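Game Production 2, Unit 6: Save Files and Why They Break

Welcome back, everyone, and thank you for the drafts you sent in over the November break (I've read every one of them, and they were a pleasure!). This week we're talking about saves, a subject that sounds dull right up to the moment a player loses thirty hours of progress and writes to you about it in capital letters.

Our case is Kistenero, the little harbor-trading game that Van Damme released on the Trendora store. In its second patch the team renamed an item, a perfectly harmless brass key, and every save that held the old name refused to load. Tovedport, the starting town, filled up with stuck players, and the support inbox reached 3474 messages before the fix went out.

Please read the patch history in the course folder and keep these points in mind as you go:

Give every item a permanent ID, and let the display name change as often as the writers like.
Put a version number at the top of the save file. Kistenero had 28 save fields and no version number at all.
Write a small converter each time the format changes, and test it on real old saves, the messier the better.
Keep the previous save until the new one has been written and read back.

For the exercise, work in pairs. Take the sample project, fill an inventory with 25 items, save, rename two of them in the data table, and load again. Write down exactly what you see, including the boring parts, and then repair it with a converter.

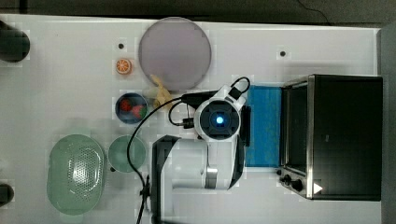 Zulmira Brandão wondered whether it wouldn't be kinder to load the save anyway and quietly drop whatever the game can't recognize. It's a fair thought, and plenty of studios do it, but please log each dropped item and tell the player, so that a missing key can be given back later.

Bring your converter and one page of notes to the next session.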